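Skalta Opens Its Baking Kitchen to Home Cooks in November

EVPORT – Hi everyone, Joana Loureiro here, founder of Skalta, and I finally get to share what I've been bursting to tell you since summer. Our big kitchen on the Nicholas Street side of Evport opens to home bakers this November, and yes, the good ovens are included!

If you've bought our seeded rye at the market, you know I started out in a tiny apartment with one loaf pan and a very patient downstairs neighbor. Last year we baked 4,000 loaves, and people kept asking me how to get that chewy crust at home. I'd scribble things on paper bags (flour amounts, folding times, my grandma's trick with the molasses) and then run out of bags. So now we're doing classes.

Each class has 8 spots and starts at 6 p.m. with soup, because I can't teach anybody to shape dough when they're hungry. You'll mix a rye starter to take home, shape two loaves, and bake one of them with us. The other goes home in your own pan for the morning, so please bring one, and a dish towel too.
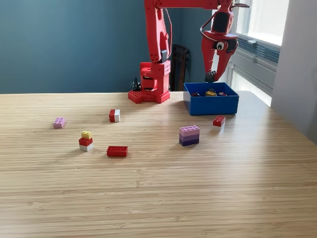 Dorottya Oláh is teaching the sweet dough nights, and oh my goodness, her walnut rolls. She grinds the walnuts with lemon zest and a little sugar, rolls the dough so thin I get nervous, and lets the whole thing rest in the fridge before it goes in the oven. I asked if we could skip the rest and she just looked at me.

"I want people to make a messy one first," Dorottya says. "The messy one tastes the same, and you eat it standing up."

Gwilym Hopkin takes the flatbread and griddle evenings. He'll be doing Welsh cakes with currants, potato flatbreads with a ton of butter, and an onion one he still hasn't named.

We've also put together a little recipe booklet with Allovov, the print shop two doors down. It has the seeded rye, the walnut rolls and my weeknight focaccia, and everybody who takes a class gets a copy. We printed 906, so there will be some at the market stall too.

Sign up at the Skalta counter or at our stall. Vegetarian soup every night, and tell us about allergies when you book. Press folks who'd like to come bake with us can ask for Gwawr Humphreys at the counter any morning before 11 a.m.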